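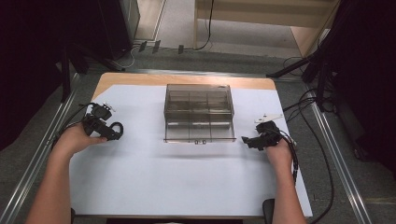 4.2 Two-hand sorting trials: start position

The start position decides more of your result than the Ginumis paper admits. Their success rate for two-hand sorting was measured with the tray squared to the operator every time, and we could not match it once the tray was turned a little. Treat the published number as a best case. For the trials in this section, use a clear tinted tray with a three by two grid, set on pale paper, and begin with one open, empty gripper on each side of it at much the same height. Clear walls are a hard test for depth sensing - do not swap in a solid tray and report the scores together.

1. Cover the work area with the paper and smooth it down.

2. Place the tray with the latch tabs facing the operator.

3. Run the cables outward, away from the tray. Check that each wrist can turn without pulling on them.

4. Raise both grippers above the paper, jaws open. Hold still until the log shows a steady pose for both hands.

5. Start the recording, then begin the task.

6. At the end, go back to the start position before you stop the recording.

Note: Step 4 replaces the "rest on table" start used until September. Rajitha Sarkar found that the old start let the Talukder model guess the task from the first pose alone. Scores fell when it was removed. We think the lower scores are the right ones.

Caution: Do not drop failed runs by hand. Mark them and leave them in the set. Two of the three early result tables had been cleaned this way and have been pulled.

Note: Ruwan Gazi reports better grasps after a longer hold in step 4. The gain showed up with one operator only. Keep the hold as it is until someone else repeats the test with a turned tray.

For pose drift during a run, see 4.3.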